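Home Products Grippers Spares Support
Search products Enter keyword
2 min read

Stirkonik Replacement Jaw Pads

We love a good hand-held gripper, and the Stirkonik pad set came out of a fault we kept meeting ourselves. The rubber on the jaw faces frays, a corner lifts, and one day a paperback slides straight out of a grip that held it fine that morning!

Anikó Pálfi in our Drorkberg workshop traced 3 dropped-item reports to the same thing: pads left on long after the edges had begun to peel. 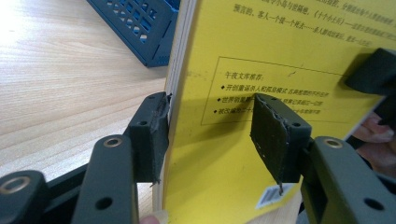
Books are hard on pads. Smooth covers ask for a lot of friction, and page edges work away at the rubber every time the jaws close. Check both faces before each session – if you see loose fibers, stop and change the pair. Squeezing harder only strains the linkage, and keep your fingers clear of the pivots while you test.

Rated for 4,000 grips. Sold in packs of 2. Fits Plitudex and Zarei jaws.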